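Why Does Bread Dough Puff Up?

If you have ever helped make bread, you know there is a part where everyone has to wait. You mix and you knead, you get flour on your nose, and then a grown-up puts a towel over the bowl and tells you to go find something else to do. And when you come back, the dough has gotten bigger! It was the size of a grapefruit and now it is trying to climb out of the bowl.

So who did that? The answer is yeast, and yeast is alive.

Yeast is a tiny living thing, a cousin of the mushroom. One yeast is so small that you would need a microscope to see it. The dry kind from the store looks like tan sand, and it is fast asleep in there. It can sleep for months in a cool, dark cupboard. When you stir it into warm water, it wakes up, and like most of us when we wake up, it wants breakfast.

Yeast eats sugar. "But my recipe has no sugar in it," wrote Hyun-seo Baek, age eight, in a very nice letter to us last December. Good question, Hyun-seo! Flour is mostly starch, and starch is made of lots and lots of little sugars holding hands in a long chain. Once the flour gets wet, some of those chains start to come apart, and the yeast gobbles up the pieces.

While it eats, yeast lets out a gas called carbon dioxide. You let out the same gas every time you breathe out, and it is also what makes the fizz in soda. In a cup of water the bubbles would float up and pop. In dough they get stuck, and that is thanks to something called gluten.

Gluten is a stretchy stuff that forms when wheat flour and water get together. Kneading makes it strong, so please don't give up when your arms get tired (mine always do, and I have been baking since I was six). Think of a balloon. Good dough is like thousands of little balloons all squashed together, and the yeast is blowing them up from the inside.
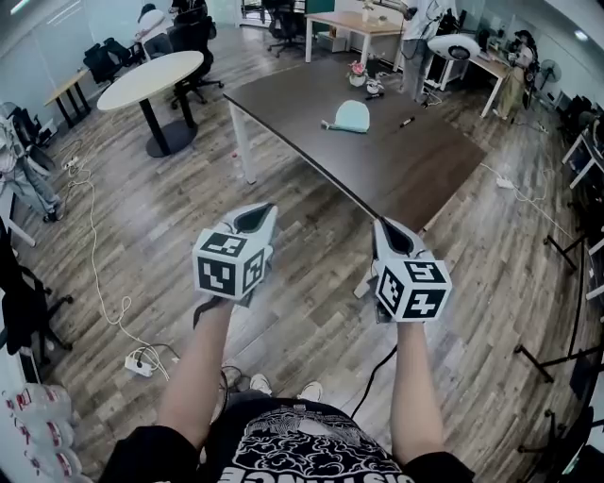

Then comes the oven. The heat makes the gas in those bubbles spread out, so the loaf gets one last big puff, which bakers call oven spring. Pretty soon it is too hot for the yeast, and its work is over. The dough around the bubbles turns firm and stays that way. Next time you have a slice of toast, look at all the holes before you put the jam on. Every one of them used to be a bubble.

Want to see yeast at work? Ask a grown-up to help you put a spoonful of dry yeast and a spoonful of sugar into a small bottle of warm water. It should feel like bath water, no hotter. Swirl it, stretch a balloon over the top, and leave it somewhere cozy for an hour. Write and tell us how big your balloon got!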